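3.2 Debate exposure and late voters

The second part of our study looks at the voters who decided late in the mayoral race of Unton. The local election office gave us the register of 3,846 voters in the two wards, and from this register we drew the respondents for the telephone interviews. The answers were entered and checked in the department.

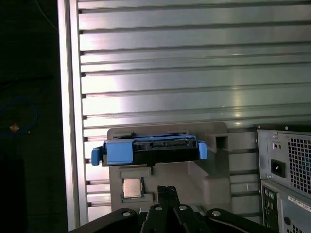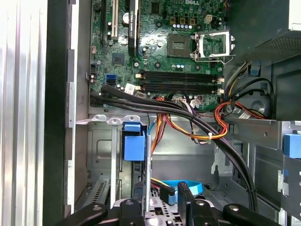 Figure 2. Equipment at the Nigatu laboratory: ribbed aluminum panel with gray plastic holder (first picture); opened desktop computer with the motherboard visible (second picture).

In total, 262 persons completed both interviews, one before the final debate and one after it. Of these, 82 had no preferred candidate at the first interview. We call them the undecided group. All six candidates took part in the debate, and the order of the opening statements was decided by lot.

Following Negash, we separate two kinds of exposure. Direct exposure means that the person watched or listened to at least half of the debate. Indirect exposure means that the person only read or heard about it later, for example in the newspaper or from a neighbor. The difference is important in a small town, where many people learn the result of a debate from talk at work.

In the undecided group, the persons with indirect exposure named the leading candidate more often than the persons with direct exposure did. Dalisay reported a similar pattern for the council race in Zekberg, but his interviews were made in December, several weeks after the vote, and the memory of the respondents may be weaker. We return to this point in Section 4.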